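Projects > Trails > Vunirero Ridge Loop > Progress reports

Vunirero Ridge Loop: where we've got to
15 December 2023
3 comments | 12 shares

Hi Thư, and hello to everyone else at Nukell who reads these!

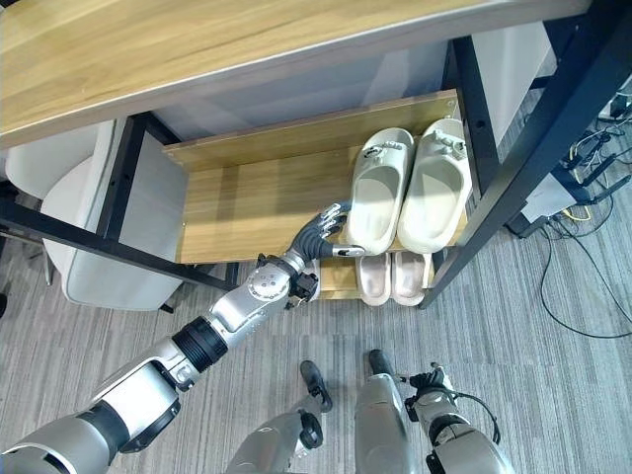
I promised you a proper update before the holidays, so I'll start with the good stuff. The lower loop is rideable all the way round. I took my old hardtail out on Tuesday and got back to the trailhead with a stupid grin and mud up to my ears. The climb out of the creek is still a bit of a grunt (I walked the last switchback, go ahead and laugh), but the grade is so much kinder than the old logging road it replaces.

We've cut and benched 60 percent of the full route. That's behind the plan I sent you in April, when I said we'd be closer to the top by now. The hold-up was the Torkik section, where what looked like nice firm dirt on the map was a seep running right across the line. We moved the trail uphill, got the new line flagged and approved, and lost most of a month doing it. I still think it was the right call, and the view up there is way better anyway.

The boardwalk over the wet meadow is done, all 164 feet of it. Hikers have already found it, and so have the deer, judging by the tracks in the frost. We put chicken wire on the treads for grip and I'm glad we did.

Money: we've spent 40 percent of the grant. Most of that went on lumber, the mini excavator rental and the crew lead's wages. The excavator will cost more than I budgeted, thanks to the Torkik reroute, but signs are coming in cheaper, so I'd like to move some of the sign money across. Could you let me know if that needs a form or if an email will do?

Quách is the piece I'm nervous about. It's the rocky shoulder just below the lookout, and every line we've walked needs some stone work. We've got a mason coming to look at it once the snow's off. If her quote is scary I'll call you the same day, and we may have to talk about opening with an out-and-back to the lookout and closing the loop later.

For now the crew is off the hill until the ground thaws. I'm spending the winter on the trail map, the permit renewal for the upper parking area, and the 30 signposts that still need routing and oiling in my garage. The next report will come after the mason's visit, with her quote attached.

Happy holidays, and come ride the lower loop when it dries out!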